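Running a two-finger robot in a furnished room: house rules and good practice

These tips are for people who have an arm or a mobile robot working in an ordinary room, with ordinary furniture, and who want the room to look the same at the end of the month. They started as a sheet of paper on the wall at Skinditz and have been rewritten a few times. Where your maker's manual says something stricter, follow the manual.

Before you switch anything on

Walk the room first. Pick up shoes, bags, pet bowls, chargers and anything else that was put down for a minute. Look at the room from the height of the gripper as well as your own. Crouch down if you have to. A cord that hangs behind an armchair is hard to see standing up and very easy to see from the level of the seat.

Check the stop button. Press it, see that the motors drop out, and reset it. Do this at the start of every session, even if you did it after lunch and it is now 3 p.m. If the stop is a handheld one, the person holding it does no other job. They don't carry boxes, answer the door or type notes.

Agree on who is in the room. We allow 2 people inside the working area, one on the stop and one setting out objects. Everybody else stays behind the tape. Children and animals stay out of the room altogether with the door closed.

Tape and distances

Use low-tack painter's tape on hard floors and flat markers on carpet. Mark the reach of the arm at full stretch, then add 100 cm all the way round. That gives you the line people stand behind. It will look generous in a small living room, and you may have to move an armchair into the hall to get it.

Redraw the line whenever the base moves. An old line is worse than none, and we peel up the previous one before putting down the next.

Curtains, plants and anything that hangs

Soft things catch. A curtain can get into a finger joint very quickly, and pulling it back out by hand while the joints are live is the commonest bad habit we see. Tie curtains back if the task is near the window. If the room needs to stay as it is, with the curtains drawn, keep the arm's path well clear of the fabric and enter the curtain in the software as a solid wall.

Treat house plants the same way. Leaves move when the heating comes on, and a tall plant in a pot can be tipped by a light push high up. Move it if you can. If it stays, mark out a keep-clear circle on the plan that takes in the widest leaves as well as the pot. Water plants at the end of the day, after the robot is parked.

Tassels, fringes, throws with loose weave and lampshades with beads all go in the cupboard.

Carved and polished furniture

Old furniture deserves more care than we used to give it. Carved frames have curls and points that stick out past the line of the seat, and a simple box drawn around the cushions will miss them. Measure to the outermost part of the carving, front, back and top.

Set the approach speed low for anything within reach of polished wood. Our house limit near furniture is 20 cm per second, and slower again for the last stretch before contact with an object. Test a new path with the fingers open and nothing held, first well above the furniture and then at working height.

Don't use the arm of a sofa or a chair rail as a resting place for the gripper. Park it in its own position, clear of everything. Metal fingers will mark French polish under their own weight, and the colour never quite matches after a touch-up.

Bolts and pivots on the outside of the fingers are the parts that scratch. People watch the tips and forget the rest of the linkage, and it's the widest point of the hand that needs the clearance. 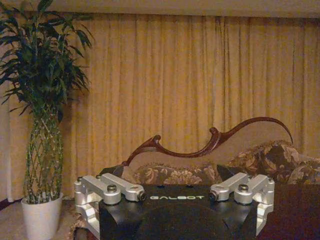
Grace wrote in after the last version of this page to say that the clearance rule ought to be given for the fingers fully spread, because on her gripper the outer joints swing a good deal wider when it opens. She had set her keep-out zones with it closed and ended up with a dent in the edge of a sideboard. She also asked whether felt pads on the outer knobs were a good idea.

She is right about the first part, and the rule now reads that way. Open the gripper to its limit, measure across the widest point, and use that figure for every path, including the ones where you expect it to be closed.

On the felt pads we would say no, or at least not on anything that turns. Felt sheds, the glue creeps in warm rooms, and a pad that comes off inside a joint is a nuisance to get out. Put the protection on the furniture. A folded moving blanket over the back of a chair does the job and comes off in seconds.

Cushions and other soft objects

Picking up cushions is a popular task and it has its own small rules. Take brooches, pins and price tags off first. Check the zipper is closed and tucked in. Don't let the fingers grip piping or a corner seam, where a pull will open the stitching.

Start with the lowest force that holds and go up in small steps. Write down the setting that worked for each cushion. A bolster and a flat seat pad need quite different numbers even if they are covered in similar cloth.

If a cushion gets stuck, stop, cut the power to the hand, and open it by the maker's release. Don't tug.

Light

Many living rooms are dim by late afternoon, and warm bulbs turn everything a bit yellow. That matters to whatever camera the robot uses, and it matters to the person on the stop, who needs to see a cord on a dark floor. Decide on the lighting at the start and leave it alone through the session. If you change a bulb or open the blinds, note it on the sheet and run the empty test path again.

Glossy wood throws highlights that shift as the arm moves. If the robot hesitates near a shiny surface, turn the lamp before you start changing settings.

Carpet and floors

Deep carpet lets a mobile base lean slightly, and a small lean at the wheels becomes a large one at the end of the arm. Check the base with a spirit level at each stop on the route. Rugs come up unless they are fixed at all four corners. Keep cables on the wall side and cover any crossing with a proper cable strip.

Vacuum before a session. Carpet fluff and dog hair wind round axles and get into the lower plates of the fingers.

Cleaning the gripper

Power off and unplug first. Wipe the body with a dry microfibre cloth. For the metal links, a cloth barely dampened with water is enough for household dust; dry straight away. Keep furniture polish well away from the fingers. It leaves a film, and the next thing picked up will slip.

Look at the bolt heads on the pivots while you're there. A dab of paint pen across the head and the link next to it will show you if a bolt has begun to turn. When a mark no longer lines up, the gripper is out of use until the bolt has been tightened to the maker's figure. Use a torque driver for this. Finger tight plus a bit is how we lost an afternoon at Grornine looking for a screw in shag carpet.

Count your tools back into the box before the power goes on.

Paperwork

Keep it short or it won't be kept. Our sheet has the name of the person on the stop, the names of anyone else in the area, the room layout, the speed limit in force, the result of the stop test, and a blank space for anything that touched something it shouldn't have. Near misses go in the same space. Emmanuel Odera reads the sheets at Skinditz and changes the house rules from them each November, and most of the furniture section above came out of that blank space.

If you're working in someone else's home, photograph existing marks on the furniture with the owner beside you before the robot comes in. Agree in writing which pieces may be touched. Everything not on the list is off limits, even to lean on.

Labels on the robot should stay readable. Don't put tape, stickers or asset tags over the maker's name or the warning signs.

At the end of the day

Park the arm, open the hand, empty it, and switch off at the wall. Put the stop back on its hook. Untie the curtains and put the plants back where they stood. Chairs go back into their own dents in the carpet.

Batteries charge on a hard surface, away from curtains and upholstery, and never overnight in an empty house. Take 2 minutes to walk the tape line again before you lock up and pick up whatever has been left on the floor.

A printable copy of the session sheet is kept with the Troltau and Mosoti layouts on the downloads page. Corrections are welcome and should go to the usual address, with the make of gripper in the subject line.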